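How to reach the upper ledges in Gromthorpe Quarry (Stunari)

By Milagros Enriquez
Updated 2/12/24

The quarry is the tallest area on the Gromthorpe map, and most players only ever see the bottom half of it. The lifts stop at the second tier. Everything above that has to be climbed, and the game never shows you the way. The route below still works after the July patch, which closed the old crane jump but left the rest of the climb alone.

You can do this in a normal match, but learn it in a private lobby first. The falls are long and you will have a lot of them.

What you need

Any character can make the climb. Light characters have an easier time on the chimney section, as their wall grab lasts a little longer. Heavy characters need to sprint into every jump and cannot afford to stop on the pipe.

Bring one grapple charge. You will use it once, near the top, and if you waste it lower down you will have to drop and restock. The nearest supply crate is in the foreman's hut by the south gate. It holds up to 3 charges, but you can only carry one at a time with the default belt.

Turn off auto-mantle before you start. It is under Controls, then Movement. With auto-mantle on, your character will grab the wrong edge at the chimney almost every time and pull you back on to the lower shelf.

Getting to the second tier

Take the west lift. The east lift arrives at the same height but leaves you on the wrong side of the conveyor, and crossing it in the open will get you shot in a live match.

Step off the lift and turn left. Follow the fence until it ends at a stack of concrete blocks. Climb on to the lowest block, then the one behind it. From there you can see a rusty pipe running up the rock face at a shallow angle.

The pipe

Walk up the pipe, do not run. The collision on it is narrower than the model, and sprinting makes your character drift to the right. Keep the camera pointed at the bracket at the far end and push straight forward.

Halfway along there is a joint where the pipe steps up slightly. Heavy characters sometimes catch on it. A small hop clears it. Do not use a full jump, because you will land past the curve and slide off.

At the end of the pipe, drop on to the shelf. This is the first safe spot. There is enough room to crouch out of sight of the quarry floor, although anyone on the Contreras tower can see you from the waist up.

The chimney

The chimney is the vertical gap between the rock face and the back of the sorting shed. Stand with your back to the shed and look up. You will see two lips in the rock, one on each side.

Sprint towards the rock, jump, and grab. Turn the camera all the way round before you kick off. If you kick while you are still turning, you lose height and miss the second lip. Wait for the turn to finish, then kick and grab again.

It takes 6 kicks to reach the top. Stamina drains with each one, and on a heavy character you will reach the last lip with the bar nearly empty. Start with a full bar. If you have just come off the pipe, crouch on the shelf until it refills.

If you keep missing the second lip, check your frame rate. Wall kicks in Stunari are tied to the input window, and on a slower machine the game drops inputs when the camera swings quickly. Lowering shadows and foliage helps most in this area. I had trouble with it on my old settings, and turning foliage to its lowest level fixed the problem.

The grapple

From the top of the chimney, walk along the shed roof to the corner with the broken light. Face the crane. The crane arm itself can no longer be grappled, but the hook hanging from it can. Aim slightly above the hook, as the grapple line drops over distance.

Fire, and let go at the front of the swing. Letting go early puts you in the gravel bin. Letting go late sends you into the rock below the ledge. The right moment is when your character's feet are level with the ledge. It takes some practice.

You will land on the upper ledge. From here you can walk the full length of the quarry and look down on both lifts, the conveyor and the south gate.

Getting down again

There is a slope at the north end covered in loose stone. Slide down it in short bursts, standing up between each one so that you do not build up speed. A full slide from the top will kill any character. Standing up resets the fall damage.

You can also jump into the water tank behind the Prirnmont offices. The tank is smaller than it looks from above. Line yourself up with the ladder and walk off the edge without jumping.

Is it allowed?

The climb uses normal movement and does not pass through any walls, so it should be fine in casual play. Some private leagues ban the upper ledge, so read the rules of your league before you use it there. 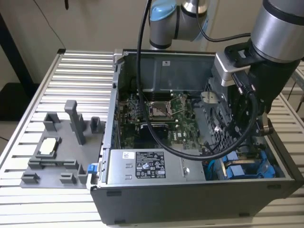

Common problems

The grapple fires but does not attach. You are standing too far back on the shed roof. Its range is 12 metres, so move right up to the corner.

You slide off the pipe straight away. You probably stepped on from the top block. Use the one below it.

The west lift does not move. In some modes the lifts are locked until the first supply drop. Wait for the drop, or start a private lobby with the lifts set to open.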